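Laundry tips I no longer believe

Every few months somebody sends me a list of laundry tricks, and I try them on a normal week of washing before I pass judgment. Most don't survive.

Vinegar in the rinse. I ran it for all of August. The towels felt the same as they did in July, and the bathroom smelled like a salad. If your towels are stiff, use less detergent. The cap on the bottle is far too big, and I fill mine to the lowest line.

Freezing jeans. No. They come out cold and they still smell.

Dryer balls. I timed two loads of sheets on the same setting. Without the balls, 60 minutes. With them, 59. Make of that what you like, but I gave mine to the dog.

Cold water for everything. Mostly fine, and I've stuck with it, except for dish towels and anything that has been near bacon grease.

Then there is folding. A reader, Shinji Kikuchi, wrote in to defend the file-style fold, where shirts stand on edge in the drawer. I tried it again for him. It works if the drawer is full. Take out three shirts and the rest slump over, and by Thursday you're digging like before. 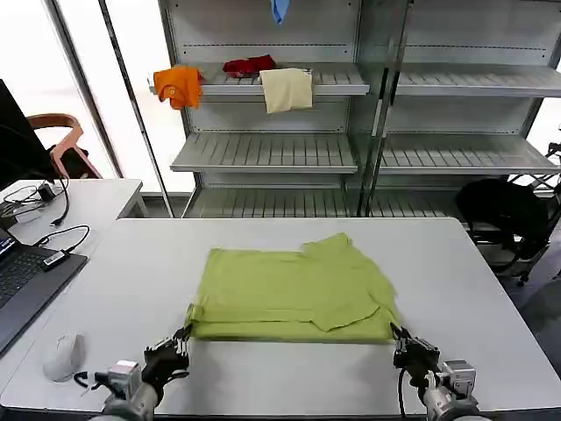
A green one, partway folded. Work on a table, not the bed.

The flat surface is the one piece of folding advice I'll stand behind. A mattress gives under your hands and the creases wander. Smooth the shirt out before the first fold and pull the bottom corners straight. A bit of sleeve poking out won't hurt anything once it's in the drawer.

Plastic folding boards I can't recommend. Mine cost too much, took up half a shelf, and was no faster than my hands once I'd had some practice. It also only suits one size of shirt, and there are four sizes of people in this house.

Next up is stain sticks, and I'm not hopeful.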